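Rotine Teleop Support / Ticket 152
Subject: Gripper closes early on the spray can, but only when I'm driving
Opened by: Kirsten Laxdal
Assigned to: Maximiliano Carrasco
Component: Skudholm hand controller, wrist camera view
Status: Resolved, with grumbling

Kirsten Laxdal
We are teaching the arm to pick up a can of spray paint and set it back down in the same spot. I drive with the hand controller, the arm follows, the recorder saves the whole thing. Easy. My grandmother could do it, and on present form she should be the one doing it.

What happens: I come in from above, get the fingers lined up, start squeezing the trigger slowly, and the gripper snaps shut well before the trigger is halfway in. Sometimes it gets the can anyway. Sometimes it gets a nice firm hold on the air beside the can. If I put the controller down and move the arm by hand in free-drive, then close the gripper from the button on the panel, everything behaves.

Tried so far:
- Restarted the arm. No change.
- Restarted the controller. No change.
- Restarted the recorder, which has nothing to do with it. No change, but I felt thorough.
- Swapped the controller battery. Worked for two grabs, then back to biting.

Wrist view on the approach attached.
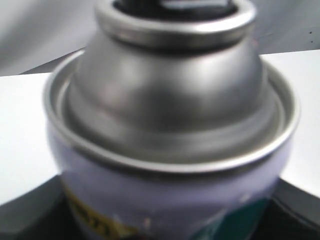 Gripper speed is set to 50 and force to 70, same as it was in April when all this worked. I have not touched either of them. Ivana says she hasn't either, and I believe her because she has been refusing to go near that menu since the business with the egg carton.

Maximiliano Carrasco
Thanks for the detail, and for restarting the recorder. Could you open the controller page and read me the trigger value with your finger completely off it? It should sit at zero.

Kirsten Laxdal
It does not sit at zero. It wanders around like it's looking for its keys. Mostly low, then a jump, then low again.

Maximiliano Carrasco
OK, then the gripper is doing what it's told, and what it's told is nonsense. Two more questions. Is the trigger curve on "linear" or "snap"? And what is the deadband?

Kirsten Laxdal
Snap. Deadband is blank. I didn't know blank was a number.

Maximiliano Carrasco
Blank gets read as none. With snap on top of that, any jump past the threshold goes through as a full close. Please do this in order:

1. Stop recording and park the arm clear of the table.
2. Controller page, trigger curve, set to linear.
3. Deadband, enter 2, press Save. The page lets you leave without saving and says nothing.
4. Run trigger calibration. Finger off until the tone, then a full squeeze, then off again.
5. Close and open the gripper a few times with nothing in it, well away from the can.
6. Send me another wrist view with the fingers in it.

Kirsten Laxdal
Did all six. Did step three twice, for reasons you can guess. 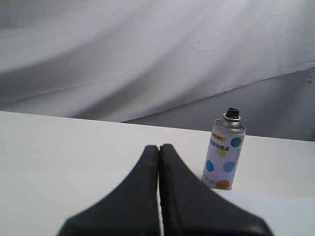 Last modified in April, 4:50 pm, by Valentina Rivadeneira (merged duplicate ticket from Sepúlveda room)

Kirsten Laxdal
The fingers now follow the trigger. I can bring them nearly together and stop there, which used to be a thing other people could do. Trigger value at rest is a flat zero. I ran a set of pickups afterward and only lost one, and that one was me sneezing.

Question about the old recordings. Do I have to throw them out? There's a morning's work in there.

Maximiliano Carrasco
Throw out any where the gripper command jumps straight to closed before the arm has finished coming down. The ones that got the can by luck have to go too, I'm afraid. The model can't tell that you were annoyed. It will learn to lunge, and do it with great confidence.

Anything you recorded in free-drive is fine, as the trigger wasn't part of it.

Bohdana Skoryk
Adding myself from the Nuta side. We had the same drift on a Skudholm controller and calibration held for a while, then it crept back. In our case the trigger spring was worn. If the resting value starts wandering again, skip the settings and ask for a replacement trigger. It's a small part and the swap needs one screwdriver and some patience.

Kirsten Laxdal
Noted. I have the screwdriver.

Maximiliano Carrasco
Replacement trigger is on the parts list if you need it. I've also asked for the deadband field to refuse a blank, and for the page to complain when you leave without saving. The first request was accepted. The second is "under discussion," where it has been since before I started here.

Marking this resolved. Reply on the same ticket if the drift comes back, and include the resting value with your finger off the trigger.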